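How to run a robot arm demo at an open day (flower sorting version)

Posted 29 April 2026 by Evaristo Trujillo

Wrote this up fast after our open day at Livbridge, before I forget it all. Covers a one-arm demo on a tabletop, artificial flowers, visitors walking past all afternoon. Should work for other light stuff too. Not a programming guide. Assumes your arm already moves and you know where the stop button is.

What you need

One arm with a two-finger gripper. Wrist camera.
A table that doesn't wobble. White top works well, flowers stand out.
Artificial flowers, big and small. Some loose leaves.
A plastic basket with slots.
Tape. More tape than you think.
A screen for the wrist camera view, facing the visitors.
Two people minimum. One on the arm, one talking.

Step 1. Pick the task

Keep it short. Ours was flowers into a basket, one at a time, teleoperated. Visitor understands it in a few seconds without anyone explaining. We tried stacking cups at the December event and people drifted off before the third cup.

Make sure each pick takes under 30 seconds. Time it. If it's longer, move the basket closer.

Step 2. Choose the flowers

Go for variety in size. A big hydrangea head is the crowd pleaser, looks impossible for a gripper and is fairly easy, plenty to close on. Roses with long thin stems are harder. Grab the stem near the head or it swings. Small leaf sprigs are the hardest, they lie nearly flat and the fingers have to come down almost to the table.

Skip real flowers. Petals everywhere, and they change shape over the day so your saved positions are no use.

Skip anything with glitter as well. Took Nabil a whole evening to get it out of the finger pads last time.

Step 3. Set the table

Clamp the arm first, then everything else. Check reach to all four corners before you put a single flower down.

Basket goes to one side, well inside reach. Tape the bottom. A light basket gets dragged the first time a leaf catches on a slot.

Mark the start spots with tiny bits of tape if you want to repeat the same run. We marked ours, then Imad Hakim moved the table. So mark the table legs on the floor too.

Step 4. Check the wrist view

Do this before doors. Put the camera view on the big screen and look at it the way a visitor would. Can you see the fingers and the thing being picked? Is there glare? Tilt until both fingers are in and the work area is in too. You lose part of the table, fine.

Remember the camera sees the room as well. Chairs, cables, shoes. Tidy what you care about.

Step 5. Warm up

Run the whole task 2 times empty, no flowers. Then once with the big flower only. Listen for anything odd. Set the speed lower than you use in the lab, visitors lean in.

Set gripper force low too. Artifical petals are glued on and the glue isn't great.

Step 6. The run

Order matters. What we settled on:

Start with the rose. Straight into the basket, quick win.
Then the hydrangea. Come straight down over the middle, open wide, close slowly. Pause a second with the fingers in the petals so people can look at the screen.
Sprigs last. Left one or right one, doesn't matter, but approach from above and turn the wrist so the fingers line up across the stem. 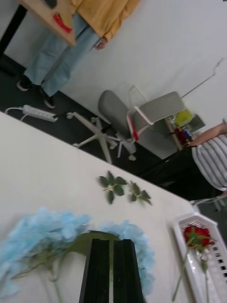 Rawan Khalaf says the pause over the big flower is too long and that kids start asking if the robot is broken, so she would rather keep it moving and let the talker do the explaining. Fair point. With a younger crowd I'd cut the pause to nothing. With adults I'd keep it, they use it to ask questions.

If a pick misses, back off, say "missed it", try again. Don't hide it and don't reach in with your hand. Second try fails, leave that one and go to the next. People like the misses more than we do.

Step 7. Letting visitors drive

Optional. Best part of the day if you have the staff. Rules we used:

One driver at a time.
Operator keeps a hand near the stop the whole time.
Big flower only for first timers.
Speed limit stays on, no exceptions even for the guy who says he has one at home.

Give them the wrist view and tell them to ignore the arm itself. Everybody looks at the arm. Takes a few tries before they trust the screen.

Step 8. Between groups

Reset takes a minute or so if the spots are marked. Empty basket, flowers back, arm to home. Wipe the fingers. Check the cable at the wrist, ours worked loose after lunch and the picture froze with a full room watching. Wissam Salameh taped it down and it held till close.

Fluff the hydrangea back up between groups, it gets squashed.

Problems we hit

Gripper closes on nothing. Usually too high. Come down another finger width.

Stem slips out. Pads dusty. Wipe, retry.

Leaf hangs from a finger after release. Open fully, small shake of the wrist. If it's still there, static. Damp cloth on the pads helped.

Flower sits half in the basket. Release lower. Don't poke it in with the gripper, we bent a stem teh first time.

Camera view too dark on the projector. Turn up exposure, not the projector.

Nobody can hear the talker. Get a mic. We had 100 visitors booked and a lot more walked in.

Packing up

Arm to home, power off, then unclamp. In that order please. Flowers in a box with the big one on top. Coil the cables and label them, room 513 still has two of ours from December and no one knows which they belong to.

Next time: second basket, spare roses, a proper rope line. Will update the page if we change the order again.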